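5.3 What went wrong with the grip width signal

I should come clean about the worst fault we had, which cost us most of a September and which I first blamed on the policy. Xinyi Tan and I were recording demonstrations with the hand-held grippers, and everything looked fine while we did it. Then we trained on the first 100 and the arm kept closing on thin air, a little early, every time!

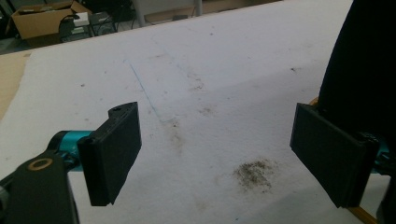

The culprit was the width reading (the number that says how far apart the two fingers are). It drifted within a session, and always in the same direction, so by the last episodes the log said "open" when the fingers were already well on their way to closed. Our own check missed it completely -- it only looked for missing values, and there were none. Xiaoyan Jiang found it by plotting the fully open reading at the start of each episode, a plot I should have made on day one.

We tested two fixes, with 50 fresh episodes for each. Re-zeroing once per session helped a bit. Re-zeroing before every episode helped a lot more, and it's what we use now, even though it slows you down and gets pretty tedious by the afternoon.

Figure 2. Demonstration recording with two hand-held grippers.

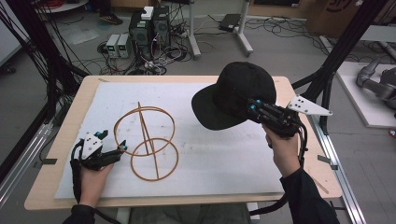

The other half of the problem was that the drift wasn't equal on the two sides. The right gripper was worse than the left, so in two-handed tasks the errors didn't cancel and the policy learned a lopsided sort of timing. We threw out the affected episodes instead of correcting them after the fact. I did try a linear correction -- it worked on some sessions and made others worse, and I couldn't find a good way to tell which was which.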